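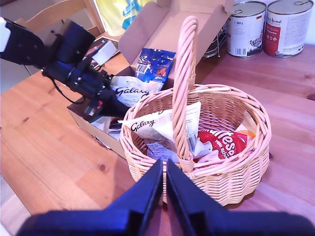 Figure 4. Round basket with braided rim and twisted handle.

Print this page | E-mail this page

Section 4: Making the Twisted Handle

Welcome to the best part of the Pirkby basket kit! Your base and sides are done, the rim is braided, and now you get to put a handle on it. Take your time with this one, it's so satisfying when the twist starts to show.

Before you start, soak the two long handle strands (the thick ones tied with string in your Flisumell bag) in lukewarm water for 10 minutes. Keep a damp towel close by.

1. Trim one end of each strand to a slant, like a quill.

2. Push the first strand down beside a side stake until it goes in 4 inches. An awl helps a lot here. Wiggle it gently to open up the weave.

3. Bend the strand over into an arch and push the other end in on the opposite side. The top should stand 11 inches above the rim.

Note: Step back and look at the arch from the side before going on. If it leans, pull one end out a little and try again.

4. Slide the second strand in next to the first and wrap it around in long, even turns. Roll the strand between your fingers as you go so it stays round.

5. Tuck the last end in and clip both sides with clothespins. Leave to dry overnight.

CAUTION: Strands can whip back when you bend them. Wear eye protection, and keep children at arm's length during step 3.

CAUTION: Do not lift the basket by the handle until it is fully dry.

If a strand cracks, don't panic! Soak a spare and start over at step 1. (The Wan kit has thinner strands, so soak those for less time.)

Next: Section 5, Finishing and Care

Text by Yu-ting Chien | Contact us | © Trelura Crafts | Back to top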